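Cetgate Tableware Notes

A small set of pictures and text notes on bowls and plates being put together and taken apart on a table. Maintained by Leonilde Macedo. Text notes checked by Abdul-Rahman Kyei.

Contents

notes.csv — 3000 short lines, one per picture
pairs.csv — 2000 lines saying which dish was meant to go on which
CHANGES — read this before you mix version 2 with older copies

Dish names are by color and shape only. The blue one is always "bowl". The pale green one is "plate" in pairs.csv but may be "dish" in notes.csv, depending on who wrote the line. Search for both.

Samples, all from the same table:

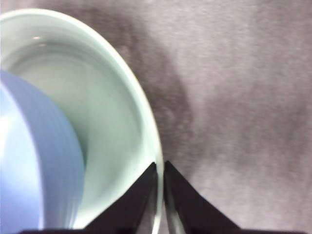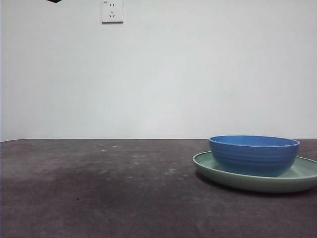
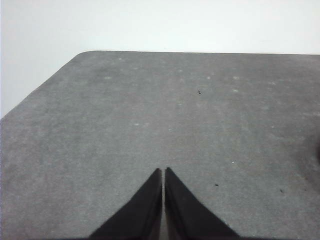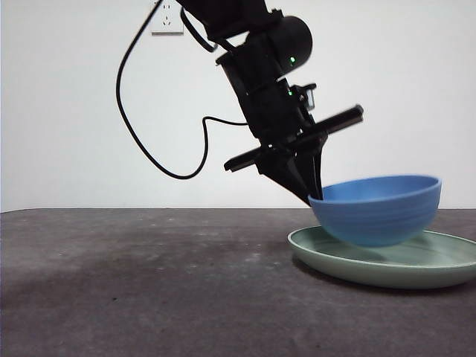
Known problems

Some lines in notes.csv have a blank color field. The Jarker folder still uses the old spelling "grey" — we plan to fix that in November. Please don't sort the files before comparing them with pairs.csv, as the two are matched by line order.

Send corrections to Leonilde with the line number.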